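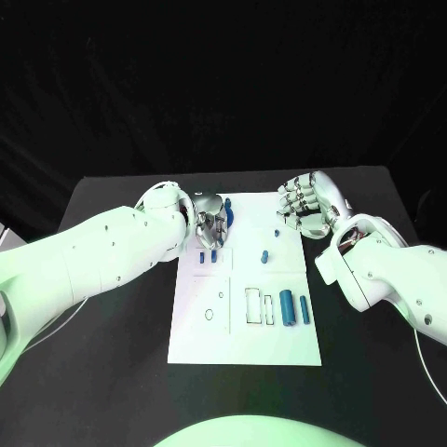

Peg board, both hands over the top edge, blue pieces still to be sorted.

March, 14:20

Back on the peg board for the Nodard set, driving by remote all morning. Target is 200 good runs and we're at 50, so plenty to go, but my hands are finally getting the hang of it!

Left hand is the easy one now. I curl the fingers in a bunch and come down from above (if I come in sideways the thumb lags and I end up chasing the peg over the board). Right hand I keep open with the palm down until I've made up my mind which piece I want -- the tiny upright peg is a pig, I knock it over more often than I pick it up. The fat cylinder is lovely by comparison.

Changed the glove scaling from the Verkix default and the wrist feels far less twitchy. Saved it as profile 6, please don't overwrite it! Still a bit of delay on the right side when both arms move together, and I found myself waiting for it, so those runs have odd little pauses in them. I've kept them for now but tagged them "slow" in the log.

Run 510 in the Astura folder is the one to watch if you're learning this -- nice steady pace, no fumbling at the outlines.

To do: check where the white cables go when the arms cross, retape the board corners, ask whether Nair want the failed grabs as well. Stopping for tea, then another batch with the cylinders swapped over.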